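Estropajo de lufa

El estropajo de lufa, también llamado esponja vegetal, zacate o paste según la región, es un utensilio de higiene corporal que se obtiene del fruto seco de plantas del género Luffa (familia Cucurbitáceas). Se usa para exfoliar la piel. También para fregar, aunque ese uso queda fuera de este artículo.

Obtención

El fruto se deja madurar en la planta hasta que la cáscara amarillea y pierde peso. Después se pela, se sacuden las semillas y se enjuaga la pulpa hasta que sólo queda la red de fibras. Secado a la sombra. Algunos productores lo blanquean; los artesanales casi nunca, y por eso el color varía de un lote a otro, del crema al pardo.

Se corta en rodajas, en cilindros enteros o se abre a lo largo para coser guantes y bandas de espalda. Estas últimas suelen llevar algodón por una cara y asas en los extremos.

Historia comercial

La casa Esquivel vendía lufa cortada para baños públicos desde 1911, según su propio catálogo. Producto barato, sin marca, atado con cordel. Con la llegada de las esponjas sintéticas la venta cayó y la firma pasó a las toallas de rizo. La línea volvió mucho después, ya bajo el nombre Dramamon, con jabón de glicerina moldeado alrededor de la fibra. 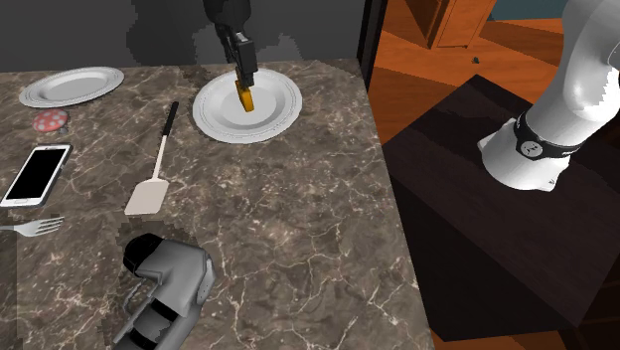
Tonantzin Tlapale, artesana y autora de un cuaderno sobre fibras de tocador, distingue dos calidades: la de fruto joven, flexible, para cara y cuello, y la de fruto viejo, más áspera, para talones y codos. La distincion no es universal. Cirilo Lozano la discute y sostiene que la aspereza depende más del remojo que de la edad.

Modo de empleo

Remojar en agua tibia hasta que ablande. Aplicar jabón o aceite, frotar en círculos, sin apretar. Enjuagar la piel y después hidratar. No se recomienda sobre heridas, quemaduras de sol ni piel recién depilada. En pieles sensibles, mejor un paño.

Conservación

La fibra retiene humedad y restos de piel, con lo que puede albergar bacterias y moho. Conviene escurrirla, colgarla fuera de la ducha y cambiarla a los 30 días de uso, plazo que da el prospecto de Dramamon; otros fabricantes no indican ninguno. Si huele mal o se oscurece, se tira. Sin tintes ni costuras sintéticas es compostable, troceada.

Variantes

Guante de lufa y algodón. Disco facial. Jabón con lufa incrustada, que se gasta a la vez que la fibra. Cepillo de mango largo con cabezal recambiable (Vunditeck lo vende en 2 tamaños).

Véase tambien

Esponja de mar
Piedra pómez
Guante de kessa
Exfoliación

Última revisión: miércoles, 22 de mayo de 2024. Redacción: Yareli Hinojosa. Falta bibliografía en el apartado de historia.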